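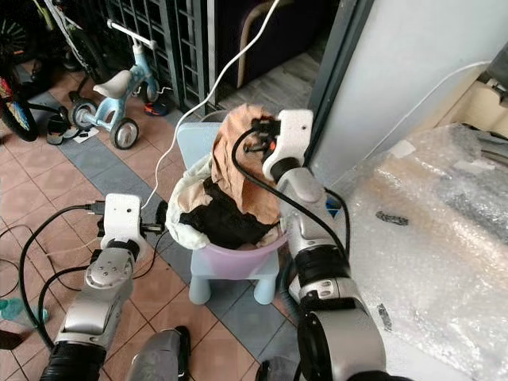 Section 4: Sorting and folding the small stuff

By now you should have your basins (Section 2) and your low seat or stool (Section 3), so we can get to the part I like best. This section is for cloths only - dish cloths, face cloths, burp cloths, dusters, all those little squares that never make it back to the drawer. Shirts and sheets come in Section 6, and please don't try to do them on a kid's chair. I did once and spent the evening picking a fitted sheet up off the tiles.

4.1 What you need

One round plastic basin with a smooth rim. Any color. Rough rims snag terry cloth, so run your thumb around the edge in the store before you buy.

One low, sturdy thing to stand it on. I use a plastic child's chair with thick legs and a backrest. The backrest keeps the basin from sliding off the far side, and I really do miss it when I have to use a plain stool.

A clear spot for the piles, at least 30 inches wide. A bed, a bench or the end of the couch will do.

The drawer insert from your Fernus kit, if you bought the kit. If you didn't, a shoe box lid works and costs a lot less.

Note: The kit comes with 40 paper labels. You will need five or six of them. I keep the rest for jam.

4.2 Setting up the chair and basin

1. Put the chair on hard floor. Tile is great, wood is fine, thick rug is not.

2. Press down on the seat with both hands and try to rock it. If one leg lifts, turn the chair a little and try again. On tile it's usually a grout line, and moving the chair an inch fixes it.

3. Set the basin on the seat and push it back until it touches the backrest.

4. Check how far the basin hangs over the front and sides. A bit of overhang is okay. If more than a third of the bottom is hanging in the air, get a smaller basin.

5. Sit down facing it, on the floor or on a cushion. Your elbows should be a little above the rim. If you have to lift your shoulders to reach in, you need a taller cushion.

Caution: A child's chair is there to hold the basin. Don't sit on it yourself, and don't stand on it to reach the top shelf, however close that shelf looks.

Caution: Never leave a full basin up on the chair with a toddler in the room. They pull on whatever hangs over the side and the whole thing comes down. If you have to answer the door, put the basin on the floor first.

4.3 Loading the basin

1. Feel every cloth before it goes in. Anything even slightly damp goes back on the line. One damp cloth will make the whole drawer smell like a pond (ask me how I know!).

2. Drop the cloths in loosely. Don't fold them, don't press them down, and don't worry about some of them flopping over the rim.

3. Stop when the heap is a hand's width above the rim. Past that, things start falling off when you pull from the top.

Note: Mixing colors is fine here. These are clean and dry, so a black cloth can lie right up against a white one and nothing will happen to either. In fact I like a mix, it makes it much easier to see where one cloth stops and the next one starts. A basin of all white cloths is a real pain to pick apart.

4.4 Taking cloths out

This sounds like something you don't need a manual for, and I thought so too until Evelien Claeys watched me do it at a Hoketti workshop and asked why I was digging. I was going for the cloth I wanted, from the bottom, and dragging two others out with it every time. Her way is slower for the first basin and quicker ever after.

1. Always start with the cloth on top. Don't go looking for a favorite.

2. Pinch it near the middle, with your thumb and two fingers, and lift straight up so it makes a little tent.

3. Hold it there for a second. If another cloth is coming along for the ride, steady the rim of the basin with your free hand and give a small shake.

4. Keep lifting until the whole cloth is clear of the rim, then swing it over to your lap.

5. Find two corners next to each other and let the rest hang. You're ready to fold.

Caution: If a cloth won't come free, don't yank. It's nearly always caught on a care label or a hanging loop. Put everything down and work it loose with your fingers. I tore the loop off a perfectly good face cloth in October being impatient, and it now lives with the dusters.

4.5 Folding

All small cloths get the same fold. I tried having a different fold for each kind and couldn't remember them, and neither could anybody else in the house.

1. Lay the cloth flat on your knee or your clear spot, and smooth it once with your palm.

2. Fold it in half, edge to edge.

3. Fold it in half again the other way, so you have a square.

4. Fold the square in thirds. You should end up with a chunky little strip that stands up by itself.

5. If it flops over, it's a thin cloth. Unfold the thirds and roll the square instead - it'll hold.

Note: Long cloths (the Seok pattern in the back of this guide is a good example of the size) need one extra fold in half before step 4.

4.6 Making the piles

Go by use, and forget about color. My piles are:

Face and hands
Dishes and counters
Floors and dirty jobs
Baby and dribble
No idea

The last pile is allowed! It just has to be empty by the time you put the basin away. Anything still in it goes down to floors and dirty jobs, no arguing.

Put the strips in the insert with the fold facing up, one pile per slot, and stick your label on the front edge. Leave a finger's width of space in each slot. When a slot gets so tight that you need two hands to pull a cloth out, you own too many cloths. I counted mine when I started writing this guide and had 286, which I'm not proud of, and most of them were in a bag behind the dryer.

4.7 Getting kids to help

The low chair is perfect for this because it's already their height. My nephew Finley has been doing the taking out (4.4) since he was three and he's better at letting go of the rim than I am.

1. Give them the basin and the job of handing you one cloth at a time.

2. Let them call out the pile. If they say dishes and it's a face cloth, say thanks and move it later.

3. Stop while it's still fun. Ten cloths is plenty.

4.8 If something goes wrong

The basin slides forward. Put a damp sponge cloth flat under it, and dry the seat afterward.

The basin tips when you lift. You're pulling toward yourself. Lift straight up, then over.

Strips unfold in the drawer. The slot is too wide. Slide the divider in one notch.

Everything is full of lint. Somebody dried the dark cloths with a new towel. Shake them out outdoors, one by one, and wash the towel alone next time.

When the basin is empty, wipe it, turn it upside down on the chair and leave it there until the next load is dry. Section 5 covers socks, and you'll want the second basin for those.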